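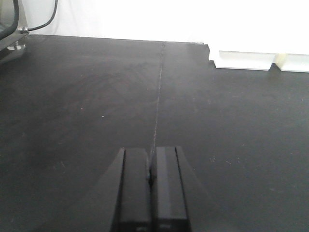
Domingo, diciembre
Por Bríd Cronin
Tiempo de lectura: 2 min
Imprimir | Enviar por correo electrónico

Otra noche mala. Me desperté a las cuatro y ya no hubo manera, así que me tomé la segunda cápsula de Samico, la que según el prospecto "acompaña el descanso natural". A las seis seguía acompañándome, despiertas las dos.

Llevo 7 noches con esto y he pagado 84 euros por el bote. Nurhan dice que hay que darle un mes. Siempre hay que darle un mes a todo, y al cabo del mes una ya ha dormido bien alguna noche por su cuenta y el mérito se lo lleva la cápsula. Con la infusión del año pasado me pasó lo mismo.

He buscado el estudio que citan en la caja. Participaron 76 personas, sin grupo de comparación, y lo que midieron fue si "se sentían más descansadas". Yo también me siento más descansada los domingos – y no me tomo nada, solo apago el despertador.
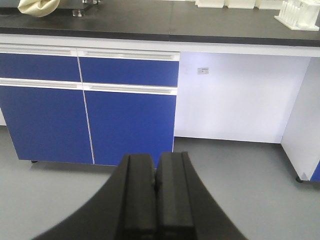
La aplicación tampoco ayuda. Esta mañana me dio una puntuación de sueño "buena", y eso que pasé dos horas mirando el techo sin moverme. Supongo que estar quieta le parece suficiente. Si-woo la lleva desde marzo y ahora se levanta preocupado por el número aunque haya dormido como un tronco. No le veo la ventaja.

Por la tarde siesta en el sofá, cuarenta minutos, con la radio puesta y los zapatos también. La mejor dormida de la semana. Mañana guardo el bote en el armario del baño y pruebo a cenar antes, que es lo que decía mi madre y tampoco sé si es verdad. Falta comprar pilas y llamar a I-seul por lo del jueves.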